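Workshop > Notebook > Teleoperation

25 Aug 2024

Kitchen counter task in the simulator, for the Lillondale project. I drove both arms by remote control. One episode is: take the yellow item from the cutting board, put it in the blue basket. The red fruit on the trivet must stay where it is.

Recorded 57 episodes, kept 44 and threw away 13. Most of the bad ones are my fault, I closed the gripper too early.

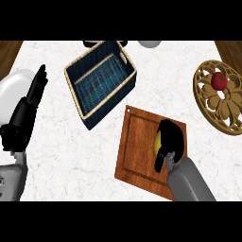
Right gripper at the yellow item, left hand up near the basket.

I still find the depth difficult to judge on the screen. It helps if I stop above the board, wait a moment and then go down slowly. The old recordings from March were made too fast and I would not mix them with these.

To do: ask Doucet if the wrist speed limit can be lower. Try again with the basket turned.

2 comments · 3 shares

Same depth problem at Gratham. We slowed the wrist and it was better.

Please keep the 13 bad ones also, I can use them.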